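Plestetti Dalby household arm: two weeks of chores
Reviewed by Dinesh Cassim
24 October 2022

The Dalby costs 455 pounds a month to hire, and for that you get one arm, a clamp for the worktop, a gripper with two fingers and a charger the size of a bread bin. Buying it outright is possible if you ring Plestetti and have a quiet word. I hired.

Setting up took an evening. The clamp wants a worktop with a decent lip and mine has one, so that was luck. The app then asks you to "introduce" your kitchen to the arm by leading it about by the wrist, like an elderly relative at a wedding.

I gave it 11 chores. It wiped the table well, and then kept wiping until I stopped it. Tins went into the cupboard neatly enough, labels facing all ways. Pairing socks was a disaster and I don't want to go into it. Anything hard, dry and sitting on its own it will usually manage, given time. My sister-in-law Aparecida Brito, who runs the packing bench at Rallton, borrowed it for a day and came to much the same view, only ruder. Her slowest packer was on his second tea break before it had filled a tray.

Most of my time went on tidying, the chore I most wanted rid of. You clear a white surface, put down one thing, and ask for it to be moved to the tray. Open fingers, creep in, close, lift. A child of two would have it in their mouth by then. 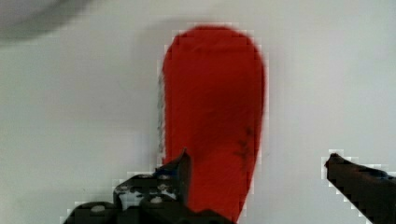 Left finger close in, right finger still some way off.

The approach is where it dithers. It prefers to get one side settled before it thinks about the other, and with light things that can mean a nudge and a fresh start. The older Abubakar arm was quicker at this, though it was also quicker at dropping things on my foot.

Noise is a low whirr, fine with the radio on. The manual is good. The app logged me out every night.

Would I keep it? Not at that price. An update is promised for February and I'd try it again then. Meanwhile the washing-up is still mine.

Score: 2 out of 5, one of those for the table.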